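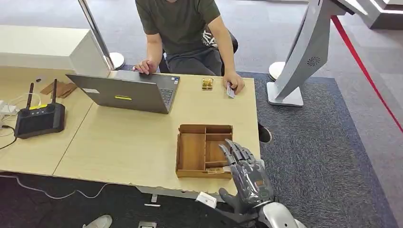 The Sorting Hand, Part Whatever This Is

November 11, 2020

Filed under: robots, cards, regret

I have been building a thing that sorts cards, and it has now taken longer than it would have taken me to sort the cards. My wife worked this out before I did and has been very decent about it.

For anyone new: the project is called Preltorance, which was the name on an old notebook and stuck. The cards come out of a board game a few of us at the Trodow workshop have been designing for far too long. Every playtest ends with a mixed heap of up to 200 of them, and somebody has to put them back in their sections. A sensible group would buy a second tray and complain less. We have a robot hand with jointed fingers and a laptop, so we went that way.

The tray

The tray is the best part of the build and it has no electronics in it. Brown wood, open top, one large compartment on the left and a bunch of smaller ones on the right. The large one is for the unsorted heap. The little ones are for where cards are supposed to end up.

I had planned to make my own tray with sloped walls, and I even drew it. Then I found this one in a closet and spent two evenings fitting code around it, which felt like cheating and was a lot faster than sanding. If you are doing something similar, start with a tray you already have. The hand doesn't care about your joinery.

What it does care about is where the tray sits. Move it by the width of a finger and every drop lands on a divider. We tried tape marks on the table, which worked until somebody wiped the table.

Teaching it what a card is

White cards on a light table are a bad idea. I knew this. I did it anyway, as the cards were printed and the table was there. The color markings are what the software looks for, so the first version could find the markings perfectly well and had no opinion on where the card around them stopped. It would reach for the printed part as if it could peel it off.

The fix was dull. One person sits at the laptop and holds up a card, turns it a little, hits a key, turns it again. I gave up at 1316 saved samples, and that was as many as anybody's wrist could stand. After that the edges got a lot better. Glare is still a problem with the glossy batch, and I have stopped using the glossy batch.

Fingers

A card lying flat is about the worst thing you can ask a hand to pick up. There's nothing to get under. People do a little slide-and-pinch with a fingernail without thinking about it, and I have now thought about it more than any healthy adult should.

What we settled on is letting the cards stand at a slant in the big compartment, so the fingers come down curled and close on the top edge. The thumb does most of the work. Closing speed matters more than force: too quick and the card pops out and goes across the room, too slow and it takes its neighbor along. I currently have it at the slow end, with a small wiggle at the top to shake off the extra one. The wiggle looks like indecision. I've grown fond of it.

Wireless, for my sins

The laptop used to talk to everything over the building's wi-fi, which is fine for email. For a moving hand, less so. Every time somebody in the next room started a video call, the thing paused in mid-reach like it had remembered the stove was on.

So it has its own router now, an old black one with two antennas that I had in a box marked Monurov (a previous project, also late, we don't discuss it). Private network, nobody else on it, fixed addresses for everything. The worst delay I've logged since is under 200 milliseconds, and I can live with that. I can live slightly less well with the cables, which have started to breed on the floor.

Where it stands

It can take a card from the big compartment and put it in one of the small ones. It gets the right small one often enough that I've started leaving the room, and wrong often enough that I come back. Two cards at once is still the usual failure – the wiggle helps, but two cards that have been sleeved together by static are not impressed by a wiggle.

Next on the list:

Some kind of stop for the tray, so that it can't wander. Probably two blocks and a clamp.

Swap the closing routine for the one in the Cozma branch, where the fingers don't all arrive at the same time.

Reprint the backs in any color other than white.

Play the game again. We haven't had a playtest since I started on this, so the heap I'm sorting is the same heap, which I shuffle by hand every time the machine has finished with it.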